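Ribbed pads vs flat pads on the handheld gripper

gumtree_servo
Swapped to the Durico ribbed fingers and I'm rapt! Favourite colour too.

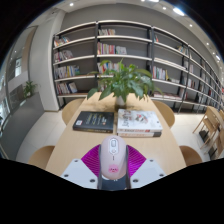
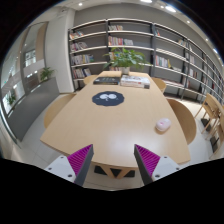

Went with 2 mm ridges. They flex heaps more than my old flat ones.

kelpie108
Nice, but I'd still take flat Kadgate pads for smooth plastic. More contact.

gumtree_servo
Disagree! Flat ones slid on me every time.

torquewrench
How's the wear? Mine split after up to 1,000 grabs.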